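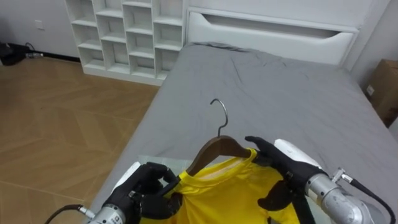

Can we order the second pair of hands now and the replacement cables next budget year?

Order the cables first. The hands can't be run from the current spares, and a second pair on the shelf doesn't shorten an outage caused by a cable.

Ticket: Spare parts plan, two-arm garment handling cell
Opened: March 3, 2020
Site: Gidton
Category: Purchasing / Planning
Priority: Normal
Status: Closed, follow-up ticket linked

Original request
The Gidton site needs a spares list with prices for the hanger task before the budget closes. The draft request covers one pair of Vakley hands at $3,000 for the pair and nothing else. Purchasing sent it back with the note "no failure history attached." Please advise what should be on the list and what can wait until October.

Support, first reply
Please send the following:
- the fault log export for both arms, all codes, not filtered by severity
- the cable part numbers as printed on the jacket, left and right
- the run count since the last service
- the Botden quote, including shipping and lead time

The fault log needs to be the full export. The summary page groups cable dropouts under "hand not ready," so they look like hand faults.

Site reply
Full export attached. The run counter was reset at the last service and reads 200. Five stops are logged in that period. The summary page shows all of them as "hand not ready." Cable part number is the same on both sides. Botden quotes stock on cables and a long lead time on hands, no firm date.

Support
Went through the export. Four of the stops are link loss on the right arm, cleared by reseating the connector. The remaining one is a grip timeout on the left hand during shoulder insertion, cleared by a retry. No finger motor faults and no over-temperature entries on either side.

The history doesn't support buying a pair of hands as a repair item. It does support cables and a connector kit.

Site reply
Understood on the cables. The operator's view is that the grip timeout will get worse. It happened on a slick jersey fabric and did not come back on cotton. Should gloves or fingertip covers go on the list?

Support
Check the cycle before spending on covers. A grip timeout on slick fabric is usually a force setting. Raise the hold force one step on the left hand only, leave the right hand alone, and rerun the same garment on the same hanger. Log the result even if no stop occurs. If the timeout returns, add one set of covers to the order.

Also confirm the cable routing during the rerun. There should be enough slack for full wrist rotation with no pull on the connector. 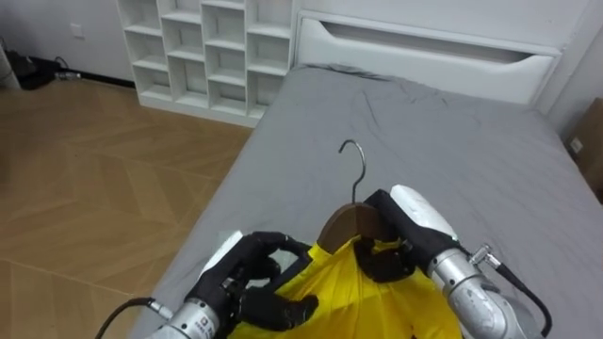

Hanger task, yellow garment: both hands on the cloth, hanger hook pointing away from the arms.

Site reply
Rerun done with the new force setting. No timeout logged. The right connector was loose by hand before the rerun and has been reseated and marked with a paint pen. Slack on the right side is acceptable. The left side was rerouted to match.

Purchasing asks if the cables can be bought as consumables. The limit for that account at Gidton is $400 per order. Anything over goes through the capital request, same form as the hands.

Support
The Botden quote puts one right cable, one left cable and the connector kit under that limit if the kit is the basic version. The extended kit takes the order over. The only extra part in the extended kit is a crimp tool, and the site already has one in the Kakakhel service case. Order the basic kit.

Recommended split:

Buy now, consumables account
- forearm cable, one per side
- connector kit, basic

Put in the capital request for October
- Vakley hands, one pair, $3,000
- mounting plates, if the new hands ship with the revised bolt pattern (ask Botden to state this in writing on the quote)

Hold
- fingertip covers, pending another timeout
- white outer covers; scuffs are cosmetic and are not a reason to replace

For the capital request, change the justification from "repair" to "lead time cover." Attach the full fault export and the Botden quote. Leave the summary page out of the package. It will be read as a hand failure record and the numbers won't match the export.

Site reply
Revised request sent. Cables and basic kit ordered under consumables. Purchasing wants to know if the hands could be rented for the gap.

Support
Botden does not list rental for this model. Closing this ticket. Rental question moved to the linked follow-up, assigned to the account desk. Do not reset the run counter when the new cables go in; enter the current value in the service notes.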